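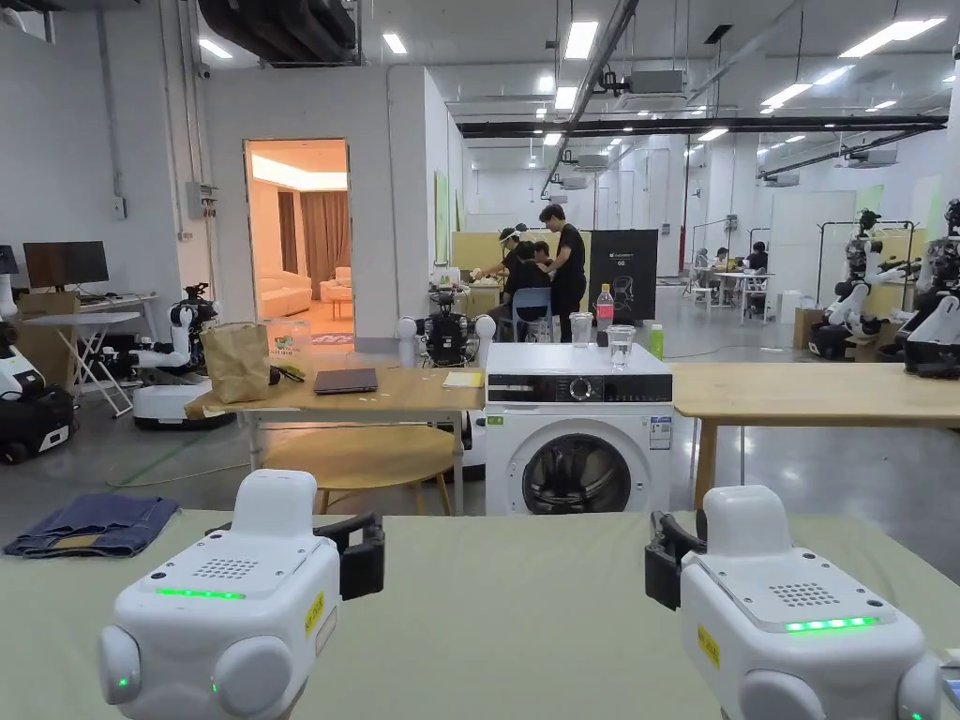

Wultel, Sep 21, 2019

4.2 How costume makers decide that a replica is accurate

The open day at Wultel gave us our best material on a question we had been circling for months: what do people mean when they call a costume piece "screen accurate"? We had expected an argument about measurements. There was one, and it was a good one, but it took up less of the day than the argument about scuffs.

The piece at the center of it was the pilot's glove from Flurnitz, a space adventure series with a small and very devoted following. The glove has a stiff cuff, a row of ribs over the knuckles, and a strap that closes on the inside of the wrist. It is on screen a great deal, usually moving, usually in bad light. Most makers work from paused footage. A few work from the licensed replica sold by Istico, which was patterned after a glove kept from the production, and those few are treated with a mixture of envy and suspicion that we found delightful to listen to.

The suspicion has a real basis. The production used more than one pair. A glove made for close-ups doesn't have to survive a fall, and a glove made for falls doesn't have to look good in a close-up. Makers call these the hero glove and the stunt glove, terms they share with prop departments everywhere. The strap on the stunt glove sits lower on the wrist, and the ribs are softer. So a replica can match one original to the last stitch and still look wrong to a fan who has spent years staring at the other.

We read 3,544 forum posts on the glove before the open day and coded each one by the kind of evidence it offered. We used six codes: footage, publicity stills, the licensed replica, other makers' work, memory, and feel. The last of these was added after a first pass through a sample of 100 posts, in which writers kept saying that a glove "sat right" or "closed right" and offered nothing else in support. We came close to filing these under memory. We are very glad we didn't, as feel became the most interesting code in the set!

Feel is a claim about wearing. A maker puts the glove on, makes the pilot's fist, and checks whether the ribs stand up as they do in the cockpit shots. If they do, the pattern is taken to be right, even where the numbers disagree with it. One post put it as a rule of thumb: get the fist first, then get the ruler. Several later posts quote that line with approval, and one quotes it with real anger, arguing that any soft glove will make a fist if you want it to badly enough.

Both sides have a point. Our own attempts (see the appendix on pattern drafts) show that cuff stiffness changes the look of the knuckles far more than rib height does, a result that pleased the feel camp very much. But we also found that a glove cut too narrow across the palm passes the fist test easily and then fails the moment the wearer opens the hand. The ruler people had been saying so for years. 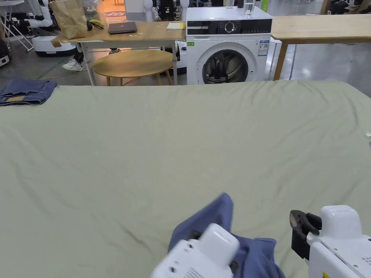
Wultel, Sep 21, 2019

The Thongsuk meeting was smaller and much quieter, and the talk went almost at once to weathering. Weathering is the deliberate aging of a costume piece: sanding edges, rubbing in paint, bending seams until they crack a little. On the Flurnitz glove the marks matter a great deal, since one long scratch across the cuff can be followed from episode to episode. Makers know it the way other people know the coastline of their home county.

What thrilled us was how carefully the group kept two questions apart. The first was where the scratch is. The second was when it is. A glove built to match the pilot film should have no scratch, a glove built to match the middle episodes should have it, and a glove for the last episodes should have it along with a repaired strap end. A replica carrying the scratch and an unrepaired strap is fine for the middle of the run and wrong for the rest. People at the table spoke of "dating" a glove, and they meant it as literally as any museum worker would.

Three ways of handling this came up. Some makers choose a single episode and hold to it, down to the dirt. Others build what they call a clean pattern and leave it unmarked, so that the wear that gathers on it is their own. The third way is to combine favorite details from across the run – the scratch, the early strap, the late color – and to say so openly when asked. We had guessed that this last approach would be looked down on. At Thongsuk it was not. The word used was "best-of," and it was said with affection, provided that the maker could name the source of each detail.

That condition seems to us the heart of the matter. Across the posts and both meetings, mistakes were forgiven quickly and choices were hardly questioned. A detail with no source was another thing. A maker who lowered the strap for comfort and said so got friendly questions about the buckle. A maker who lowered it and called it accurate got pages of screen captures in reply.

We therefore suggest treating accuracy in this community as a habit of showing your sources, with measurements as one kind of source among several. This fits the coded posts well. It also helps to explain the uneasy standing of the Istico replica, whose claim to a production original is accepted by nearly all our writers, yet whose packaging doesn't state which original was used. For a buyer who wants a handsome glove, that silence makes no difference. For a maker who wants to date one, it leaves a gap right where the interesting part begins.

A garment behaves differently from a hard prop in all this. Cloth and soft leather change shape each time they are put down, and a pattern taken from one resting position will mislead (Figure 6). We return to the problem of flat patterning in Section 5.

Figure 6. Crumpled blue cloth at the near edge of a sage-green surface. 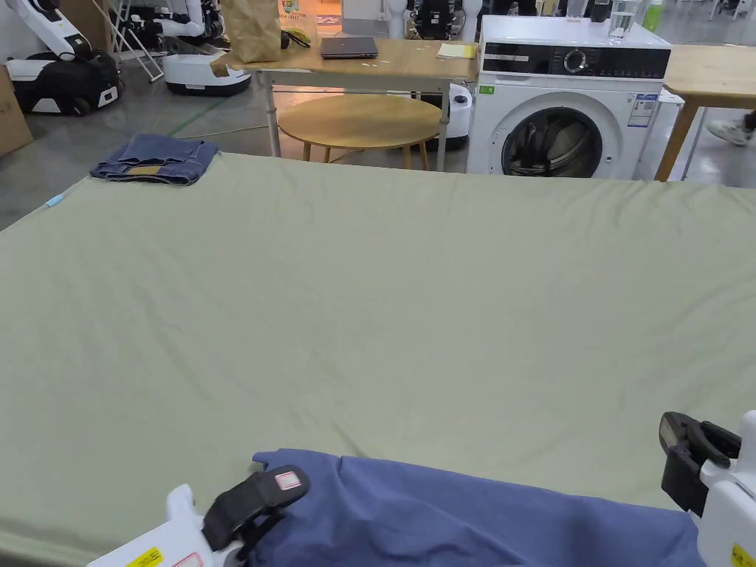
Edem Essien, after reading a draft of this section, objected that we had been too kind to the clean pattern. A glove with no marks on it still claims a date, he wrote, and the date it claims is the morning before filming started, for which there is no footage at all. He would count it as the boldest guess of the three. We think he is right about the glove, and we have changed our coding notes to record unmarked pieces as undated unless the maker names an episode.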